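Light and Table Surfaces in a Shared Hobby Room
Project report, second year, Interior and Daily Environment
Jingyi Qian and Ysaline Collet
Submitted 2022-04-08

1. Introduction

Our project is about the hobby room in the Wamuvholm student house, where the residents repair clothes, build models, make jewellery and do puzzles. The room has one window to the north and it was furnished many years ago with tables that came from different places. In January we asked the house office if we could study the room, because several residents had complained that their eyes become tired there in the evening. The office agreed and gave us a key.

We wanted to know two things. The first is how the colour of the table influences the comfort of a person who works with small parts. The second is which kind of light the residents prefer when the daylight is gone. We did not study the chairs, although many residents wished to talk about them.

2. Background

When we look at a small object, the eye does not see it alone. It sees the difference between the object and what is behind it. A grey button on a grey cloth is hard to find even under a good lamp, and the same button on a yellow cloth is found at once. This is called contrast, and it was the word we used most during our project.

There is also the matter of large differences. If the work is very bright and the area next to it is very dark, the eye must adapt each time the person looks up. In our course book it is advised that the work should be the brightest part, the table a little darker and the room darker again, but in soft steps. A shiny table brings one more problem, as the lamp can be reflected in it. 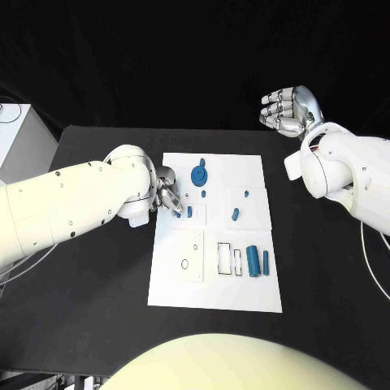 The choice of a table top for fine work is often made by price or by how easily it can be cleaned, and the visual side is left for later. In the hobby room two of the tables are light wood and one is painted black, and the black one was the least popular in our survey. We think that it can be improved with very simple means. A rectangular sheet of white paper on a black tabletop, such as the one in Figure 1, gives a clear working field, and a small blue piece held just over it has a much better background than the table alone would offer. For white or very pale parts the same sheet would of course be a bad choice, and then the bare black surface is better. For this reason we do not recommend to replace the black table.

3. Method

We put a short form on the shelf next to the door and asked every person who used the room to fill it in before leaving. The form had questions about the activity, the table, the lamp and the tiredness of the eyes. We received 181 forms. Some residents filled in more than one, which we allowed, as they did different activities on different evenings.

After that we made a practical test with a smaller group. Each person sorted a box of mixed beads for 60 minutes in total, divided between the three tables, with a pause after each one. The order of the tables was changed from person to person. We used the ceiling light first and a desk lamp of the type Stoltus afterwards. The beads were bought from the shop Skarkovico and were of many colours, but we removed the transparent ones, which nobody could sort well on any surface.

Our teacher advised us to talk with the participants during the pauses and to write down their own words. This was good advice. Many of the useful remarks came in this way and not from the form.

4. Results

4.1 Tables

Most participants liked the light wood for general work, such as sewing and drawing. For beads the opinions were divided. The pattern of the wood disturbed the people who worked with brown and orange beads, and one of them put her scarf under the tray to hide it. On the black table the yellow and white beads were easy, but dark blue and dark red beads were confused with each other and several fell down without being noticed.

When we laid white paper on the black table, the dark beads became easy to see. Two participants found the border between paper and table too strong. They preferred a sheet in light grey, which we cut from packing paper.

4.2 Light

The ceiling light was judged as cold and it made shadows of the hands on the work. The desk lamp was preferred by nearly everyone when it stood on the side opposite to the writing hand. If it stood on the same side, the shadow came back.

Some residents asked us about coloured light strips, which are popular in the bedrooms of the house. We therefore included a part about them, although they were not in our first plan.
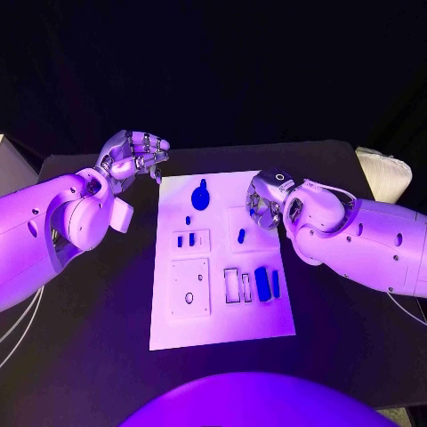 Figure 2. A dark tabletop with strong purple-violet light over the work area.

Coloured light makes a pleasant atmosphere, but it changes how the colours of the materials appear. Under a violet lamp a white thread can look lilac, and a green one may look almost grey. A participant who embroiders told us that she once chose her threads in such light and had to undo a whole leaf the next morning. For conversation or music we see no problem with it, but for choosing colours a plain white lamp is necessary.

5. Proposals

We propose to keep all the tables and to buy two more desk lamps with a long arm. A box with sheets in white, grey and black should be kept on the shelf, so that the users can change the background themselves. The sheets should be matt. We asked for a price at the paper shop Deng and the cost is small enough for the house budget.

The ceiling light should be changed for a warmer one when it is next repaired. If the residents want coloured strips, they can be fixed near the sofa, with a separate switch.

6. Limits of the project

The forms were filled in during the winter, when the evenings are dark, and the answers could be different in summer. We also did not have an instrument to measure the light, so the judgements about brightness are those of the participants. Ysaline wears glasses and Jingyi does not, and we noticed that we disagreed about reflections on the black table more often than about anything else. A later group could look at this question with more people who wear glasses.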